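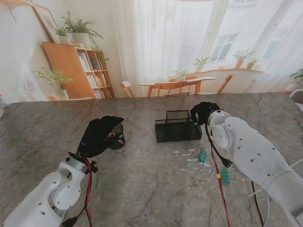 Bon, le tirage au sort est tombé hier soir et je n'ai presque pas dormi. Rallau contre Kırmızıgül au deuxième tour, match aller chez eux, retour à la maison ! J'avais parié un café sur Flako (perdu, donc, et je paierai, promis).

Pour ceux qui débarquent : on a été exemptés du premier tour grâce à notre parcours de l'an dernier, ce qui veut dire que les filles n'ont pas joué un seul match officiel depuis mars. Moi, ça m'inquiète un peu. Kırmızıgül sort d'une double confrontation bien rude contre Evix, elles ont du rythme dans les jambes, et leur numéro 2 monte sans arrêt sur son côté. Si on lui laisse le couloir, on va souffrir.

Côté bonnes nouvelles, Kirsty Bright reprend l'entraînement collectif. Elle a tenu 70 minutes en amical, avec deux passes décisives et cette frappe sur la barre que je revois encore en faisant la vaisselle. Je la mettrais titulaire tout de suite, quitte à la sortir à la pause. Mon frère pense le contraire, on s'est fâchés au téléphone pendant une demi-heure.

Pour le retour, le club espère remplir le stade. On était 3,253 la dernière fois, d'après le panneau, et franchement à l'oreille j'aurais dit le double ! Le car pour l'aller est presque complet, le trajet fait plus de 700 kilomètres, alors prenez un coussin et de quoi manger (les sandwichs de l'aire d'autoroute, plus jamais).

Je n'ai toujours pas retrouvé mon écharpe, au fait. Si quelqu'un l'a ramassée en tribune nord, écrivez-moi en commentaire.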